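May, afternoon, notebook no. 9

Picking up where I left off before lunch, which was halfway through convincing myself that every M-set is a functor. It is! Take your monoid M, squash it into a category with one object, and an action on a set is just a functor from that to Set. I'd written it the long way on the last page (identity axiom, then associativity, then a lot of crossing out) and the whole thing fits on two lines. Marites Buenaventura had already told me this in the hallway and I nodded as if I'd followed.

What I got wrong: I was mixing left and right actions. If you compose in the other order you land in the opposite category, so my diagram for the Bunley example didn't commute and I spent 15 minutes blaming the colour coding. Relabelled the arrows, chased an element round both sides, fine now. 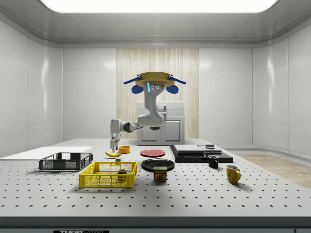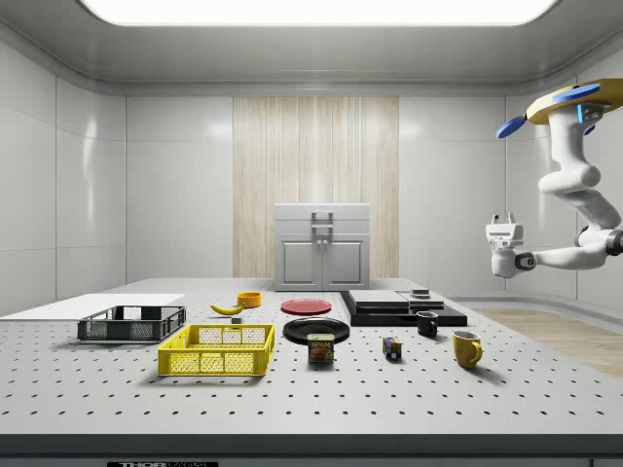
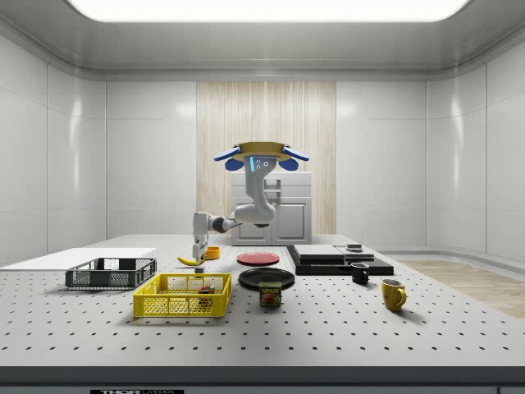
Renders of the lab room, light panel on in all three.

Next bit, equivariant maps. If f goes from X to Y and both carry an M-action, we want f(mx) = mf(x), and that's exactly naturality with one square per element of M. I ran the checker over the Preltmont file to be sure: 2,267 squares, all commuting, 60 seconds on the old machine. Pretty happy with that. The Oltville file still chokes on the empty set, and I suspect my parser more than the maths.

Questions for Marites when she's back at her desk:
- If M happens to be a group, orbits partition the set. For a plain monoid "reachable from" is only a preorder, so what do people use in its place? Strongly connected pieces?
- Does the Baluyot write-up mean free monoid when it says "words", or is the empty word left out? Page 15 reads both ways.
- Can I borrow the category theory book again (yes, I know, I still have the other one).

Tried to prove that the forgetful functor from M-sets to sets has a left adjoint. Sends S to M × S, with M acting on the first coordinate. Unit is s goes to (1, s). I've checked one triangle identity and the other one is on a sticky note inside the back cover, half done. Will finish it tomorrow morning with coffee.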